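An afternoon at the Wodeck open day

I have been to enough of these to know the drill. There is a parking lot with cones, a table of name stickers, bad coffee, and then somebody in a fleece vest tells you that the home robot is closer than you think. I have been hearing how close it is since I was in college.

Still, Wodeck is only 39 miles from my house, they moved into the old seed warehouse in Kerkton last February, and admission was free. So I went.

The talk ran first. Most of it was slides. One slide had a curve going up and to the right with no numbers on the vertical axis, and I wrote "units??" in my notebook and underlined it. The speaker said their system, which they call Pascual, had been trained on about 2,000 runs of kitchen tasks, each one steered by a person. I asked during questions how many of those runs were in the same kitchen. The answer was long and warm and did not contain a number. I asked again at the coffee table afterward and was told that it was "mostly the one setup, for now." Fine. I'd rather hear it at the coffee table than not at all, but it belonged on the slide.

Then they took us back to see it work, 8 people at a time, behind a strip of yellow tape on the floor. The task was clearing up after a meal. I watched three tries. On the first, the plate got picked up and put down again a few inches over, and then the arms stopped and a young man at a laptop typed for a while. The second went through from start to finish and got applause, including a little from me. It was slow. I timed it on my phone, and moving one plate took longer than it takes me to load the whole top rack at home. The third got as far as the plate and stalled there.

One out of three is not a scandal. These are hard problems and I couldn't build the thing myself. What bugs me is the brochure, which I picked up on the way out and which says Pascual "handles everyday household chores." It handled one everyday household chore, once, while I was there.

I also asked about price. They wouldn't give one, but there is a leasing outfit called Isdale that has its logo on the brochure, and its rep told me they're thinking of 30-month terms. For what, exactly? She said the package was still being worked out. I don't sign for 30 months of anything that is still being worked out, and I say that as someone who once leased a water softener.

Some things I did like. The staff were patient with the kids in our group. The stop button was big and they let a kid press it, and it stopped. When a try failed they left it failed and let us look, where other outfits I've visited have hurried everybody along to the next room. If they do this again next year I'll probably drive over, and I'll be asking the same question about how many kitchens.

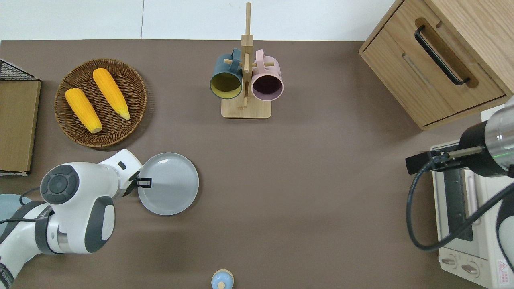 My own kitchen is the test I keep coming back to, because it's the one I have to clean. On a normal evening there's mail on the counter, a skillet soaking, a lunchbox with something in it, and a cat walking through all of it. The table at Wodeck was a lot kinder than that: two mugs hanging on a little wooden tree, two ears of corn in a basket, and a wide stretch of bare tabletop between the plate and the toaster oven. I'd like to see what happens with the mail and the skillet in the way. I'd bring the skillet.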